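The White Table, With Toast Pending

3 min read

I have been shooting kitchens for this page since September, and most of them belong to people who cook. I wanted one for people who mostly arrange. Gopinath Subramaniam, who edits what I send him, wrote back a single word, "fine," and I took it as enthusiasm.

So the subject this time is play food and the real appliances it gets mixed up with. I have firm opinions about play food. The good stuff has a little weight to it and a wrong-but-confident color. The bad stuff rattles. My cousin Giuliana Urrego has a bin of it in her hall closet that she insists is for visiting children, although the children stopped visiting and went to college, and the bin keeps getting fuller. She favors vegetables. I am a fruit person, mostly because a pretend eggplant looks like something you'd find in a gym bag.

What I like about a pretend kitchen is how badly it is stocked. A real cook would never start from ketchup, strawberries and a banana. Ketchup is what you have left on the last night of a rental, next to a lemon of uncertain age and somebody's abandoned oat milk. But put ketchup on a plate by itself and it starts to look like dinner – or at least like a position on dinner. I once ate for three days at a place on the Clukham road on much the same plan, and I was younger and it was raining, and I don't recommend it.

Then there's the toaster oven. I grew up with a Gounder two-slice toaster, a machine with one setting and a grudge, and a toaster oven still looks to me like something rich neighbors have. It takes up a third of any surface you give it. You can't put it away, you can't put anything behind it, and every other object in the room ends up living wherever the toaster oven isn't.

And the colander, in that green. You know the green. It was on every shelf at Starkuvdale Housewares the year I moved, priced at 11 dollars, and I bought one along with 8 hooks I still haven't put up. It's a color that promises you will start rinsing things. Mine holds mail.

Four pictures, then. Click through at your own speed.

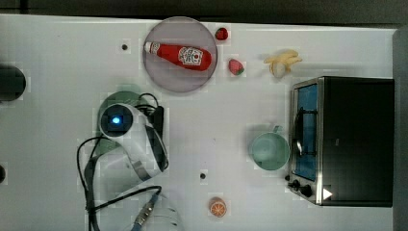 Ketchup, plated. The banana has at least made an effort to get undressed for dinner.
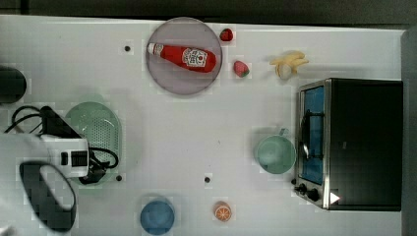
The strawberries have missed the plate, and the toaster oven has its usual share of the table. 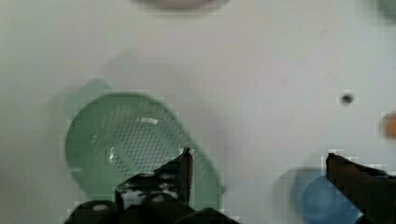
Enough little holes to drain a very serious quantity of peas.

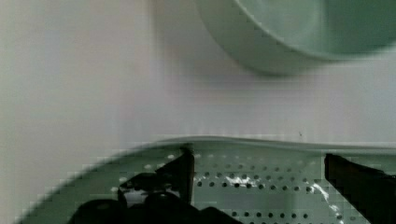 Nikola Stępień, who has read this page longer than is good for him, wants to know why I never show a finished meal. I tried it once, with a lasagna. It had nearly 230 comments by the weekend, most of them concerned with whether I had let it rest, and one from a man who wanted to discuss my fork. I've kept to tableware and fruit ever since and my evenings are quieter.

Next up is Hema Lobo's pantry in Nakine, with its spice tins in alphabetical order in a language I don't read. She says I can come as long as I don't touch the cardamom. I've already told her I can't promise that.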